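Chopping boards: questions we keep getting
Updated 4/22/18

Do I need to oil a new board?
Probably, but less often than the people selling oil would like. Weradura says weekly. We did ours once a month until June and saw no difference worth the money.

Is wood dirtier than plastic?
We hear this a lot, usually from someone with a plastic board to sell. A scarred board of either kind is hard to clean. Scrub it, rinse it, stand it on its edge.

Can it go in the dishwasher?
No. Daher prints "dishwasher friendly" on the sleeve, whatever that means. Noura Hourani put two of theirs through and both warped.

Does lemon and salt work?
On onion smell, a bit. On stains, we have our doubts — Ghada tried it on beetroot and ended up with a pink board that smelled of lemon.

Are knots a fault?
Not unless they are loose or cracked. Shops will happily charge over 700 for a "flawless" one. We wouldn't pay it.

What about the Zirkent lifetime guarantee?
Read page 4. It leaves out splitting, warping and staining, so we are not sure what is left.

Who writes these answers?
Lama Awwad and Yurii Maksymiv. No maker pays us. 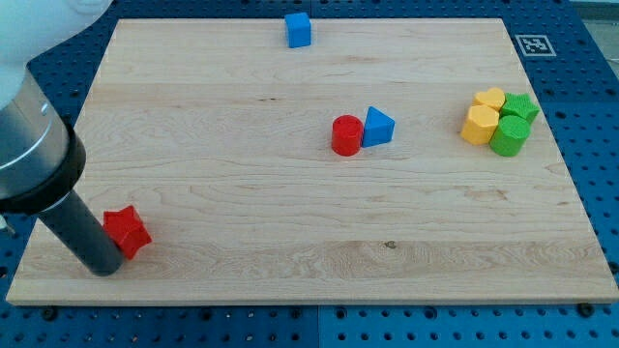
Filed under: Kitchen › Boards and blocks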